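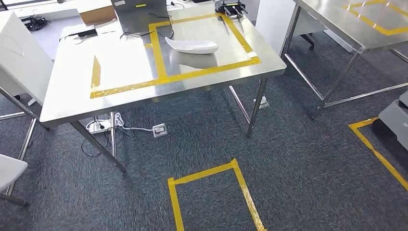

Figure 3. Work surface with taped placement zone and dish. Floor tape in the foreground marks a second area on the carpet.

3.2 Surface preparation and zone marking

All placements were made on a table with a stainless steel top. An earlier round had used a painted board, and the coders found that its matte finish hid small shifts of the dish between placements. On brushed metal the dish gives a soft reflection of its own base, and the coders used the gap between rim and reflection as a second cue when judging position.

The zone was laid out in yellow tape directly on the metal (Figure 3). A second strip, parallel to the left side, forms a narrow lane. Placements that touched the lane were coded as left drift and kept in the data. Placements that crossed the near strip were coded as overruns and repeated once. The tape was Rokis 325, a low-tack product sold for masking trim, and it was replaced whenever a corner lifted – in practice, after every 60 placements.

The dish is white, boat-shaped and glossy, with a gently curved rim. It was bought from the Jacquet tableware range and was chosen over a round plate so that orientation could be coded as well as position. Long axis and short axis were recorded separately. No food or liquid was used at this stage.

Items unrelated to placement stayed on the table throughout. The laptop was kept toward the back, outside the zone, and the power adapter was left toward the front left with its cable running across the metal. Clearing them would have given a tidier surface than most serving counters offer, and Valtonen's pilot notes from April report that a fully bare table led to slower and more centered placements.
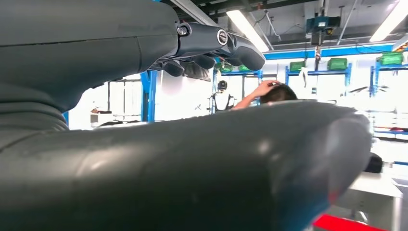
Matora Papers in Table Service and Layout 12(2) – 78

3.3 Coding of placements

Each session consisted of 100 placements. Two coders worked independently from the session records and entered zone, drift and orientation on a single sheet. Disagreements were settled by Tuulikki Valtonen, who had not seen the first entries. Most of them concerned orientation, where the curve of the rim made the long axis hard to fix under strong overhead light.

Tape on the floor was treated separately from tape on the table. Standing position was entered as inside, on or outside the marked area and was not used to exclude any placement. The effect of standing position on left drift is taken up in Section 4.

Related items
Pollex: a coding sheet for hand placement tasks
Reflective and matte counters in table setting
Rim shape and the judgment of dish orientation
Marking tape on metal surfaces: a short note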